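Alleditz Polytechnic
Automation Planning for Small Workplaces
Unit 4: Preparing a budget for a hand-held gripper station

Reading before class: your own notes from Unit 3 (the task sheet) and the sample quotation from Lallik.
Bring: calculator or laptop, the blank cost form.

4.1 What we are buying

In Unit 3 we wrote down a task in plain words. Our class task is to take a soft cap from the table and put it on a wire display rack. A person does it many times while holding a gripper in each hand, and the recordings are used later to teach a robot arm. In this unit we don't buy the arm. We buy only the station where the person works. Many students want to begin with the arm, as it is the most expensive part, but the station must come first and it has its own delivery times.

A station budget has these parts:

Grippers, one pair, with cables and mounting plates
Table and frame
Curtains and light
Objects for the task (cloth goods, racks)
Computer, storage and software licence
Spare parts
Labour for setting up
Training of the operators

Please keep the same order in your own form. When two groups compare their totals it is much easier if the lines are in the same place.

4.2 The quotation

The Lallik quotation gives $2,582 for one pair of grippers. Read the second page carefully. The price includes the mounting plates and one cable for each gripper. It doesn't include freight, and it doesn't include spare fingers. Freight to Alleditz is quoted separately at $186. Delivery is 40 working days from the day the order is confirmed, and I ask you to notice the word "working". A group last year wrote the delivery as calendar days and their whole plan was too early.

Akanda offers a similar pair at a lower price, but the cables are sold as an extra and the fingers can't be changed by the user. You will compare both offers in Exercise 2. The cheaper offer may still be the correct one for a short project.

4.3 The work at the table

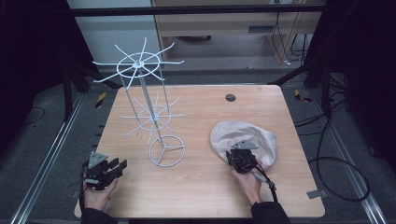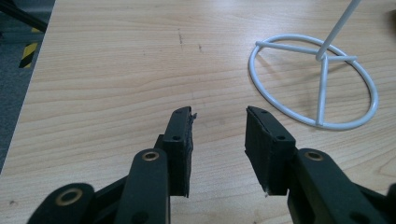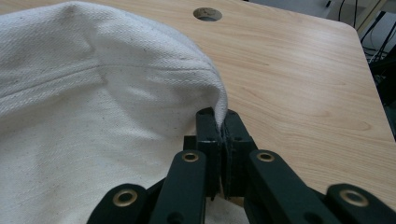
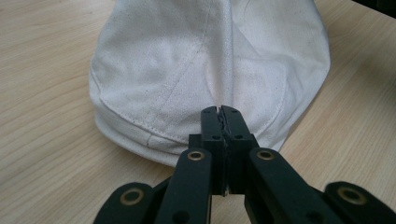

Tamsel Orvaine

Look first at the table and its neighbourhood, as this is where most budgets are too small. In the first picture the cables trail away from both grippers, and more black cable lies in loops on the carpet on the right. If the operator stands and moves for a full shift, I recommend to buy cable covers or an overhead support. Neither of them is expensive. They are forgotten because they don't appear in any supplier's quotation for grippers.

There is also hazard tape on the floor. Put floor tape in the budget as a consumable, with a small amount for every year. It wears, and when somebody moves the table it must be placed again.

The framework in the first picture has aluminum rails with grooves. A rail of this type costs more than a simple welded frame. The advantage is that you can move a bracket without drilling. If your task will change during the year, take the grooved rail. If you are sure that the task is fixed, you can save here.

4.4 Wear and spare parts

The second picture shows the fingers open, from near. The rectangular pads have screw holes, the upper edge of the left pad is rough, and there is a small pale chip at the right one. Write such marks in the station log with the month when you found them. They don't always mean that a part has to be replaced today. They do mean that the spare should already be in the drawer.

For the cost form, please use the following rules:

One spare pair of pads for each gripper at the first order.
One set of screws and one set of bushings for each pair of grippers.
After the first order, replacement pads are planned per quarter, from the log and not from a feeling.

Ask the supplier if the pads may be printed in your own workshop. Lallik permits this and sends the drawing on request. In that case you move the cost from "spare parts" to "labour", it doesn't disappear. Students like very much to write zero on this line, and it is never zero.

4.5 Objects for the task

The task objects are cheap one by one and therefore they are budgeted badly. Soft goods change with handling. In the fourth picture the fingers are closed on the front edge of a white cap, and there are tiny dark specks in several places on the fabric. Pale cloth shows every mark. Decide at the beginning if marks matter for your recordings. If they matter, you need several caps and somebody who washes them, and both must be on the form. If not, write one sentence which says so, and the reviewer will not ask.

Thickness is the other question. Compare the third and the fourth pictures: in one, the fingertips pinch the tip of a draped fold, and in the other, a narrow strip of the brim. A gripper which is good for a soft fold can have trouble with a stiff edge. When you request a quotation, send a sample of your thickest and your thinnest object together. Suppliers are used to this and most will test without a fee.

The white wire rack also belongs to the task objects. Several spokes of its top tier are bent slightly upward, as you find in the first picture. Before you order, ask whether spokes with this shape can be bought again in the same form. A second rack with straight spokes would be another task, from the view of the robot. My advice is to order two racks from the same batch and to keep one in its box.

4.6 Labour

For setting up we calculate 90 minutes per station on a normal morning of the first week, and after this a short check every morning. Unpacking, mounting of rails and hanging of curtains are a separate line. Use the hourly rate of your own workplace. Don't use the rate of the supplier's technician, except where the technician really comes.

The licence for Ukico, our recording software, is paid per station and per year. It can't be moved to another station in the middle of the year. If you plan a second station for November, it is cheaper to begin both licences together in the new budget year, so check this date before you sign.

4.7 Exercises

Exercise 1. Fill in the cost form for one station with the Lallik quotation. Add freight. Show the tax on its own line.

Exercise 2. Fill in the same form with the Akanda offer. Choose one of the two for a project of one year, and explain your choice in half a page.

Exercise 3. Make a delivery plan in weeks. The table and frame must be ready before the grippers arrive. Mark which orders can be placed on the same day.

Exercise 4 (for groups with a soft task). Write the purchasing line for your cloth objects, with colour, fabric, number and who is responsible for cleaning.

Hand in the forms as one file per group. Handwritten forms are accepted if the numbers can be read.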